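Ravis Social Scheduler — Small Business Plan

Home > Software > Social media > Ravis

Ravis is a posting and inbox tool for businesses that run more than one social media account. You write a post once, choose the accounts it goes to, set a time and leave it. Replies, comments and direct messages from all of those accounts come back into one inbox.

The Small Business plan is made for shops, clubs, trades and small offices where one or two people look after the social accounts on top of their regular work. If you have a marketing department, look at the Lurnach plan instead.

What you get

2 user logins, each with its own password and colour tag
Up to 3,000 scheduled posts a year
Shared inbox with assign and mark-as-done
Calendar view by day, week or month
Picture library with folders
Link shortener and click counts
Monthly report by email, as a PDF or spreadsheet

Scheduling

Posts can be queued up to a year ahead. The calendar shows drafts in grey and approved posts in your own colour tag, so you can see at a glance who wrote what. Drag a post to another day to move it. If an account gets disconnected, usually after someone changes a password, the post is held and you get an email. Nothing is sent twice.

You can customise the wording for each account before it goes out. Most people write the long version first and trim it for the networks with a character limit. The counter under the text box changes to match whichever account you have selected.

Inbox

Messages are sorted newest first, or by account if you prefer. Saved replies are handy for opening hours, parking and returns. Up to 492 messages show on a single screen before the list starts a new page, and the search box covers older ones as well. Spam can be hidden in bulk.

Two people can't answer the same message at once. When one of you starts typing, the other sees a small padlock beside the name.

Picture library

Upload from your phone or computer and sort pictures into folders. The library keeps the original file and makes a cropped copy for each network, so your square picture doesn't lose its edges when it goes somewhere wide. Captions and alt text are stored with the picture and come up again the next time you use it.

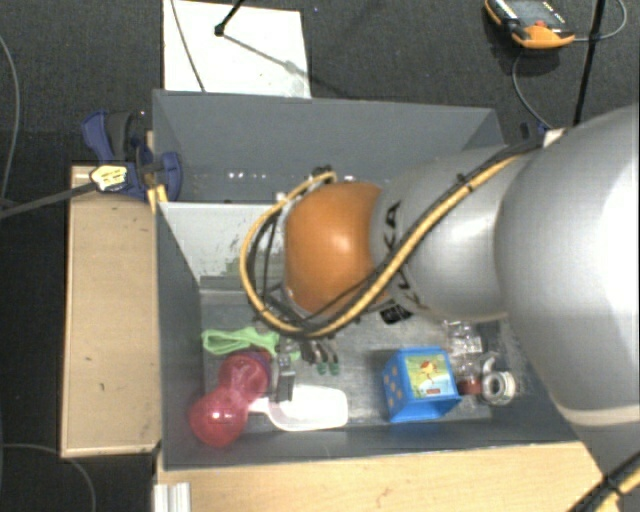

Folders can be shared between both logins or kept private. Deleted pictures stay in the bin for a month. A picture that is attached to a scheduled post can't be deleted until the post has gone out or been cancelled.

Moving from another scheduler

Export your posts as a CSV file and bring them in under Settings > Import. The Zhong importer reads most column layouts and asks you to match up anything it doesn't recognise. A file of 1,218 posts takes around four minutes. Check the time zone before you press Go — it defaults to Sydney.

Not included

Paid ad management
Video editing
Automatic replies
Phone support (email and chat only)

Requirements

A current web browser, or the Ravis app for phone or tablet. You need to be an administrator of each business page you connect. Personal profiles can be added on some networks but their messages won't show in the inbox.

Billing

Charged monthly or yearly in Australian dollars, GST included. Cancel at any time from the Account page and the plan runs to the end of the period you've paid for. Your calendar and reports can be downloaded until then.

Related products

Lurnach — the larger plan, with approvals and team roles
Andton Link Page — a one-page website for your profile link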